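News > Press releases > Guest houses and small hotels

Conusetti opens its mattress return service to small guest houses in Gamcombe

GAMCOMBE, June. Conusetti, the bedding company with its workshop on the Vakach estate, announces that its mattress return service is now open to guest houses, hostels and small hotels in Gamcombe and the villages nearby. Until now the service was offered only to larger customers who ordered 200 mattresses or more in one year. From this month the smallest order is four mattresses, and the old ones are collected on the same visit.

The service is simple to describe. A guest house orders new mattresses from Conusetti. When the van brings them, the driver takes away the same number of old ones. The old mattresses go to the workshop, where they are opened by hand and separated into steel, foam, felt and cover fabric. Steel is sold to a metal dealer. Clean foam is cut and used again as filling for floor cushions and pet beds. Felt is used under carpets. The part which cannot be used again is still sent for disposal, and Conusetti wants to make this part smaller every year.

"For a long time we have received calls from owners with six or eight rooms, and we had to tell them that we cannot help," said Lieselotte Nolte, managing director of Conusetti. "It was not a pleasant answer to give. These owners keep their old mattresses in the garage or behind the kitchen, and they pay a lot when finally somebody comes to take them. We have changed our routes and our price list so that we can say yes."

Small accommodation businesses have a particular difficulty with old beds. A large hotel normally changes one whole floor at a time and has a loading area. A guest house changes two rooms in the quiet season and perhaps two more the year after. The staircases are narrow, the street has no place for a lorry, and the guests should not meet a used mattress in the hall at breakfast. For this reason Conusetti has bought a shorter van and will make collections between 10 in the morning and 2 in the afternoon, when most rooms are empty.
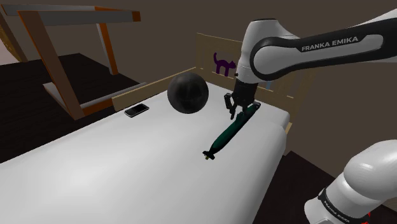
Pale wooden bed frame with a white mattress.

The new mattress for guest houses is called the Vakach 25. It is 25 centimetres high and is made without glue between the layers. The layers are held in place by the cover, which closes with a zip on three sides. When the top layer becomes soft in the middle after some years of use, it can be taken out and replaced, and the rest of the mattress stays in service. The cover can be removed and washed at 60 degrees. Conusetti keeps spare covers and spare top layers in the Gamcombe workshop and does not intend to stop producing them when a newer model comes.

The mattress is offered in three firmness levels. According to the company, most guest houses should choose the middle one, as they do not know who will sleep in the bed next week. The firm version is recommended for bunk beds and for rooms where the guests stay only one night, because it is easier to make the bed quickly on a surface that does not move. The soft version is made only on order and needs a longer delivery time.

Owners who already have good bed frames do not need to change them. The Vakach 25 can be placed on slats, on a closed board or on a divan base. If the slats are far from each other, Conusetti can supply a thin felt mat to put under the mattress. The company asks customers to measure the inside of the frame and not the old mattress, which often has become wider with the years. A printed measuring sheet is sent free of charge with each offer, and it can also be downloaded from the customer pages.

The first guest house to use the service was Van Damme, a family business near the old harbour road in Gamcombe. It replaced its mattresses in two steps during the spring, first on the upper floor and then on the ground floor. Both collections were finished before the afternoon arrivals.

"I was mostly worried about the stairs," said Zoriana Karpenko, who manages the rooms at Van Damme. "They have a turn in the middle and the wall is freshly painted. The two men from Conusetti came the week before to look, and they decided to carry everything through the garden door and up the back way. I did not know it was possible. Our wall is still clean."

Mrs Karpenko also explained that the zip cover has changed the work in the house. "Before, if a guest spilled coffee on the mattress, we tried to clean it with a brush and then we had to close the room until it was dry. Now we take off the cover and put on the spare one. The room can be sold the same evening. I would like the zip to run a little easier at the corners, and I have told them this."

Conusetti confirms that the comment about the corners was passed to the sewing room, and that covers delivered from June have a zip with larger teeth. Customers who received the earlier cover can exchange it without cost at the next delivery.

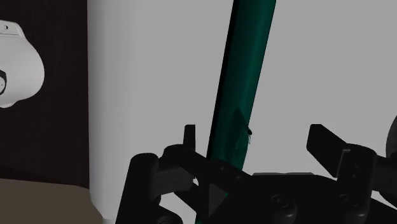

The prices for small customers will be published in one list, without separate negotiation. The list shows the price of the mattress, the price of delivery to the room and the price of taking back the old mattress, each on its own line. A customer who carries the old mattresses down to the street door pays less for the collection. There is no extra charge for upper floors if the staircase has been checked by Conusetti before the delivery day. For houses without this check, the driver can refuse to carry when he thinks that it is not safe, and a second visit must then be paid.

Some mattresses cannot be accepted. Water beds and mattresses with electrical parts are excluded from the service. Mattresses which are very wet, or which have had insects, must be reported before the collection and are transported separately in closed bags. Conusetti asks owners to be open in this matter. The information is treated in confidence and the name of the house is not written on the bags. Toppers and pillows can be added to a collection if they are clean and tied together.

The company has also prepared a short guide for housekeeping staff, with advice on how to make the mattress last longer. It recommends to turn the mattress from head to foot at every change of season, to leave the bed open for an hour after the guests have gone, and to write the date of purchase on the label inside the cover. The last advice is the one most often forgotten, says the guide, and later it becomes difficult to know which bed is the oldest. The guide is written in plain English and has drawings, so that seasonal workers can use it from their first day. Versions in Ukrainian and German are in preparation.

For the Gamcombe workshop the wider service means more work at the opening tables. Two new employees have started in the dismantling team, and two further places will be advertised before the autumn. No previous experience is necessary, but applicants should be able to stand for long periods and to work carefully with a knife. Training is given at the workshop. Applications from people who wish to work only mornings are welcome.

"Opening an old mattress is slow work and I do not think it will become very fast," said Ms Nolte. "Glue is the biggest problem. Where we find glue, we lose the foam. This is the reason why we stopped to use it in our own product, even if the sewing became more expensive for us."

Guest houses that wish to take part can register by telephone or through the customer pages. After the registration, a member of the delivery team makes an appointment to see the building. Collections in Gamcombe are planned every second week, and in the villages once in a month. During the high summer weeks no staircase visits will take place, but orders and questions are answered as usual.

About Conusetti

Conusetti makes and repairs mattresses, covers and bed bases for hotels, hostels, student houses and private homes. The workshop and the showroom are on the Vakach estate in Gamcombe. The showroom can be visited by appointment, and customers are welcome to lie down on all models for as long as they need.

Press contact: Conusetti press office, Vakach estate, Gamcombe. Product photographs and the full price list are available on request.

Shares: 4 | Comments: 2

This website uses cookies to remember your settings and to count visits. By continuing to read you accept our cookie policy. Accept | Change settings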